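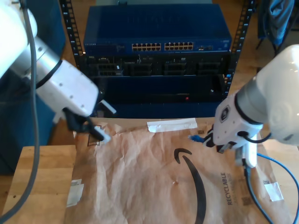

Mailer down on the table, rack behind, end of the blue lead on the right.

February. Started on the patching at ten past eight.

Opened out the Amazon mailer from the shelf and laid it over the table as a work surface. It will not lie properly flat. I pressed the creases with the side of my hand, then with the edge of a steel rule, and they came back up. Good enough. Brown paper is a better ground than bare wood for this work: the clipped ends of conductors show up on it, and at the finish the lot can be folded inwards and tipped into the bin. The tape and labels are still on. I should peel them off before it goes in the paper recycling, whatever the print down the side says.

The job is the one carried over from last month, namely to replace the worst of the patch leads, label both ends of everything that stays, and get a correct port list for the first time since the rack came over from Povville. The existing list is Yaw Annan's, and he would be the first to say that it describes the rack at Povville and not the one we have now. Several ports on it are marked "temp". One of those has been temp for longer than I have worked here.

Method, for the record. One lead at a time. Note the port at the switch, note the port at the panel, unplug the panel end first, test, decide, then either label and refit or cut the ends off and bin it. No lead is cut until the replacement is up and has a link light. I broke that rule in the autumn and took Cilla off the network for the length of a lunch break. (Cilla is the file server. The name predates me.)

8.40. First lead out, one of the grey ones. Tester gives continuity on all eight, pairs correct. The latch tab is gone at one end, so it holds by friction and goodwill. Cut it. There is no point refitting a plug on a lead that short.

Blue leads next. These are the made-up ones from the Turkance box and they are consistently all right, apart from the boots, which are too stiff. To release the latch you have to push down hard on the boot directly above the tab, and in a full row of ports there isn't the space for a thumb. I have been using the flat end of a spudger. Aba Tsikata slits the boots down one side with a blade, which works but looks dreadful, and the slit catches on its neighbour when you pull one through.

9.15. The Kandpal tester has a fault of its own. On the far end unit the LED for pair 2 is dim, and twice this morning I read it as an open circuit when it was nothing of the kind. Swapped the battery, no change. It is the LED or its resistor. I have put a strip of tape on the case with "P2 DIM" written on it so that the next person doesn't re-terminate a good lead. I'll open it up when there is time.

Labelling has been slower than the testing. The tape is 9 mm and the printer insists on a long blank leader before each label, so about a third of the cassette goes in the bin as white tape with nothing on it. Printing them in a batch avoids this, but batch printing assumes you know what the labels ought to say before you start, and the point of the exercise is that we don't. Compromise: write the port number on the jacket in pencil-thin marker now, print the lot at the end, and fit them in one pass. The marker doesn't take well on the darker leads. For those I have used a fold of masking tape.

Format for the labels, so that I stop changing my mind: rack letter, panel number, port number, full stops between. No room names. Room names are what made the old list useless. Half of the labels from Povville give the name of whoever sat at that desk.

10.30. Tea. Aba came by and asked for one of the long leads back. I had it down as spare. It was not spare, it belongs to the bench supply logger, and it had been unplugged last week when the logger was moved. Added a line to the list for it and gave it back with a pencilled number. There will be others like that. A lead with nothing on the far end is not necessarily surplus, and I have written this at the top of the sheet.

10.50. Plugs. There are two sorts in the tray, mixed: one for solid conductor and one for stranded. They look almost the same from above. The difference is in the contact blades, which you can see end-on with a loupe, three prongs against two. I sorted over 20 of them into separate bags and then gave up on the remainder, which are loose, scratched and not worth the time. Those have gone in the jar marked PRACTICE. Aba wants to learn crimping and may as well waste the bad ones.

Made up one lead from the reel to see whether it is worth doing ourselves. Strip to 25 mm, untwist, order the pairs, trim square to 13 or so, insert, check that the jacket is under the strain relief, crimp. First attempt failed, with the brown and white-brown transposed. Second passed. Total time for one lead, including the failure, was longer than I care to enter here. Conclusion: buy the short ones, make only the odd lengths.

11.45. Bend radius. The leads that run down the left-hand side of the rack have been pulled tight round the upright, and the jacket has taken a set. They test fine. I have moved them on to the wider path anyway, with hook-and-loop in place of the cable ties. Cut off every tie I found. Whoever fitted them had used a tensioning gun, and you could feel the waist in the bundle where each one had been. One tie end, left sharp, drew blood from the back of my wrist - a small scratch, washed and covered.

The perforated uprights are useful here. A strip of hook-and-loop can go through the holes at whatever height you like, so the bundle can be supported where it wants to lie. At Povville we had the plain type and everything hung from the top.

12.30. Stopped for lunch with the top panel done and the second one started.

Afternoon was shorter than planned. Yaw rang to ask about the port list and I read him the first page. He remembered two of the "temp" entries: one was a printer and the other a door controller that was never commissioned. Both struck off. He thinks he still has the original sheet with the wall outlet numbers on it, in a folder at home, and will look for it. If it turns up it saves me toning out the far side of the building, so I have left that section in pencil.

4.20. Swept up. Clippings into the bin, offcuts long enough to reuse into the drawer. I've kept the mailer for tomorrow, folded once along its existing crease.

Outstanding:
Second panel, lower row.
Print labels and fit them.
Order short leads, grey if they have them, soft boots.
More hook-and-loop, the wide roll.
Tester LED.
Ask Yaw about the sheet.
Check the logger link after Aba has moved it back.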